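Shopping season at Kurnik

Well, it's budget time at the Teltthorpe workshop again, and I've spent most of April with a spreadsheet open! We have money for 2 new bin-picking cells at Kurnik and a wish list that would fill six (I may have added to it myself). The arm is the easy part of the quote. Grippers, spare cables, bins and all the little brackets are where it creeps up, and this year they come to roughly 62 percent of the total.

So before signing anything I went and stood by the cell we already run, which has a KUKA arm over a big gray bin with plenty of scrapes in its paint. I'm putting new bins on the list.

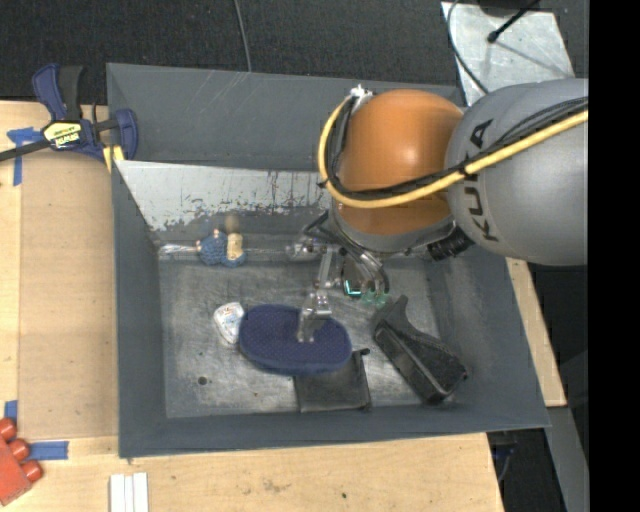 Costel Lungu would hold off on the second cell altogether and put the money into spare grippers, on the grounds that a stopped arm costs the same whether you own one or two. I can't really argue with that, but I still want both!

Quotes from Cedier and Shehu are due in four weeks. Stavros Todorova has the final say on the order, and I'll post the numbers once they're in.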